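Lavado de punto acrílico: parámetros y errores

En febrero se me estropearon dos jerséis en el mismo programa de lavado y decidí revisar el procedimiento desde el principio. Dejo anotado lo que he sacado en claro, porque la mayoría de las guías mezclan lana, acrílico y mezclas como si fueran la misma fibra.

El acrílico no fieltra. La lana sí, por las escamas de la cutícula, que se enganchan entre ellas con humedad, calor y agitación. El acrílico es un polímero y su problema es otro: por encima de cierta temperatura la fibra se ablanda, y si en ese estado soporta peso, la deformación se queda. Un jersey de acrílico que sale largo de la lavadora no suele haber sufrido el lavado en sí. Ha sufrido el agua demasiado caliente seguida de una percha.

Temperatura. Lavo a 30 grados todo lo que lleve más de la mitad de acrílico. La etiqueta a menudo admite 40 y no he visto diferencia en la suciedad eliminada, salvo en puños y cuellos, que trato antes a mano.

Centrifugado. Aquí hice el cambio más útil. Mi lavadora, una Braltolus de carga frontal, ofrece 400 revoluciones como mínimo, y ahí se queda. La prenda sale pesada, así que la escurro enrollándola en una toalla, sin retorcer.

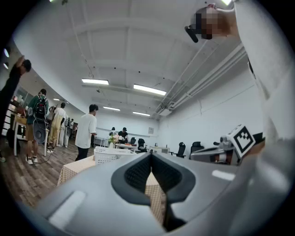

El detergente importa menos de lo que se vende. He usado Gostus líquido y el de marca blanca del supermercado, con la misma dosis, y no distingo las prendas. Lo que sí cambia el resultado es el suavizante: aplana el pelo superficial y a corto plazo la prenda parece nueva, pero deja un residuo que en los canalés finos acaba notándose al tacto. Lo he retirado del todo en el punto.

Sobre el pilling. Las bolitas se forman cuando los extremos de fibra suelta se enredan por fricción. En la lana muchas caen solas. En el acrílico la fibra que las ancla es más resistente y la bolita permanece. Reducir la fricción es la única prevención que me funciona: prenda del revés, tambor a media carga y nada de vaqueros en la misma colada. Para quitarlas uso una máquina Flarkar de cuchilla con rejilla. La paso con la prenda extendida sobre una superficie dura, nunca puesta, y no insisto en las costuras.
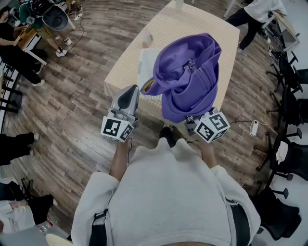 Kálmán Bárány
Autor del blog. Escribe sobre mantenimiento textil doméstico.

Secado. En horizontal, sobre una rejilla, lejos del radiador. En invierno un jersey grueso me tarda 34 horas en mi tendedero interior, que es mucho, y admito que con las sudaderas de algodón no sigo esta regla. El algodón aguanta la pinza. Con capucha doble conviene abrirla y separar las dos capas, o el forro sigue húmedo cuando el resto ya está listo.

Flora Leckie me escribió a propósito de una entrada anterior para preguntar por el gramaje. Su rebeca pesa 180 gramos y la mía bastante más, y tiene razón en que el tiempo de secado no se puede copiar de una a otra. El grosor del punto y la cantidad de agua retenida mandan más que la composición. 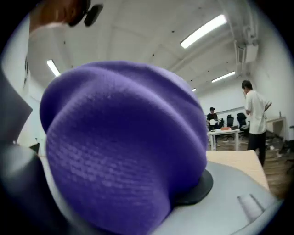
El canalé merece un apartado propio. Es una estructura que alterna columnas de derecho y de revés, y esa alternancia le da elasticidad transversal. Cuando se seca estirado, las columnas se separan y la prenda pierde ajuste. En un tejido acanalado fino, como el morado de la foto, las filas de puntos se distinguen bien y sirven de guía: las alineo con la mano antes de dejar la pieza en la rejilla. En los canalés gruesos basta con juntar los bordes y no tocar más.

Planchado: no plancho acrílico. El vapor directo lo deja lacio y brillante, y no tiene arreglo. Si hay una arruga marcada, humedezco la zona con un pulverizador y la dejo secar plana.

Queda pendiente la prueba con bolsa de malla. Tengo 4 lavados hechos con una bolsa Kiss de cremallera y todavía no veo suficiente desgaste para comparar con las prendas sin bolsa.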